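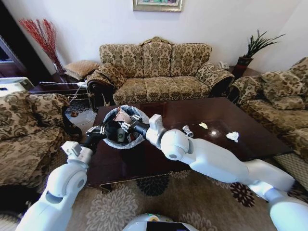 Small waste in a living room is mostly paper. For our Household Systems project we looked at the things people leave on coffee tables, how long they stay there, and whether a small bin kept nearby changes that. We chose the living room because kitchen waste has been covered by other classes and there was not much left to add. Crumpled tissues on the polished wood, with a piece of light brown paper and a small cup already in the bin, are a fair sample of what went into our log. Food scraps were left out unless they were dry.

Our group was Ewurabena Ayaaba, Imtiaz Siriwardena and Josée Kowalchuk. Kaj Brøndum supervised the project. Six households on Lamptey Street took part through October. Each was given a small bin, a roll of liners and a log sheet. They wrote down each item when it went in, and checked the table at 9 p.m. for anything left over. In total we logged 1,472 items.

Method

The households used the bin in two different positions. For the first half of the month it stood on the floor beside the sofa. For the second half it was kept on a side shelf at sitting height and brought over to the coffee table for the evening clear-up. We asked people not to change anything else, such as moving the tissue box or buying a different brand of tissues.

We sorted the log into tissues, wrappers, receipts and other paper, cups and small containers, and scraps. "Scraps" was a late addition. The first sheets had no place for the small bits that collect in the bottom of a bin, like torn corners and pencil shavings, and people were writing them in the margins.
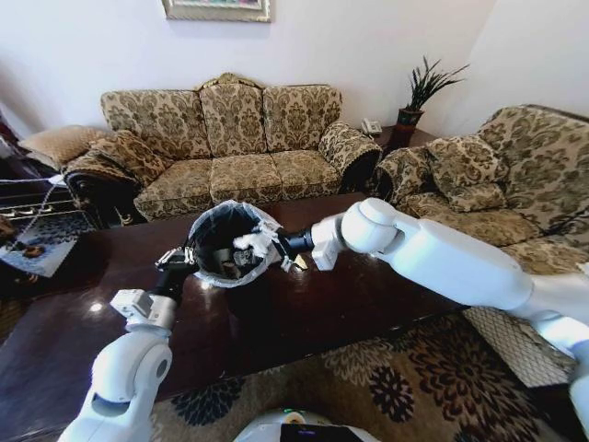 Why use a liner if most of the waste is dry?

Because the small bits stick. In the unlined bins we tried before October, tissue fibre and crumbs stayed on the bottom after emptying and had to be wiped out. With a liner folded over the rim the whole lot comes out together. The drawback is the extra plastic, so we asked households to change the liner only when it was soiled or torn, and to tip dry paper into the recycling where it was clean.

Results

Tissues were the largest group in every household. We logged 600 of them. Receipts and other paper came next, then wrappers. Cups and containers were a small group but took up the most space, and one large cup could make a bin look full when it was not.

The bin on the floor collected fewer items during the day than we expected. People said they had to lean over the arm of the sofa to reach it, so they put things on the table and meant to deal with them later. When the bin was brought to the table, more was cleared at once, but only at the end of the evening.

Furniture made a difference too. In rooms where the armchair and the sofa are set apart, the coffee table is the only surface that everyone can reach

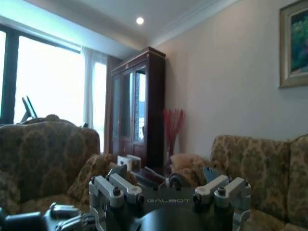 and it becomes the place for everything. The patterned upholstery in some of the rooms also hid small items. One household found three wrappers between a cushion and the arm of a chair – none of them had been logged, and we added them to the sheet with a note. After that we asked everyone to lift the loose cushions once a week.

Glossy tables were easier to check than matte ones for pale items like tissues. They were harder for clear wrappers, because of the reflections from windows and lamps. Imtiaz tested this with a sheet of Caka cling film cut into squares and left on both kinds of table, and people missed more squares on the glossy one. It was a quick test with few people, so we have not put a figure on it.

Individual section

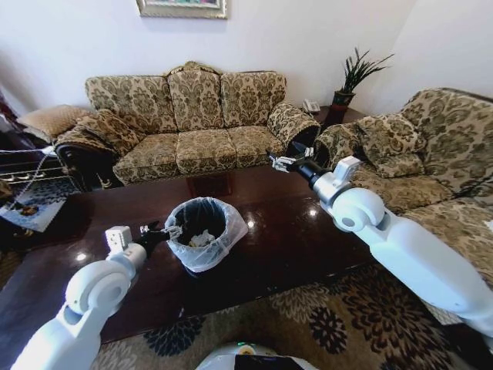
Josée Kowalchuk

My part was the clear-up routine. I wrote the instruction card and changed it twice. The first version told people to carry items to the bin. The second told them to put the bin on the table, hold the rim with one hand so the liner does not slip in, and work from the far end towards themselves. The third was the same with shorter sentences. Households preferred having the bin on the table, although one did not like it near their cups and put a tray under it.

If I did it again I would use a heavier bin. Ours was light and slid on polished wood when someone pushed paper down into it. I would also ask for the log to be kept next to the bin. In two households it was kept in another room, and I think some items were written down from memory.

Ewurabena still has the full set of log sheets. The instruction card and the sorting table are in the appendix.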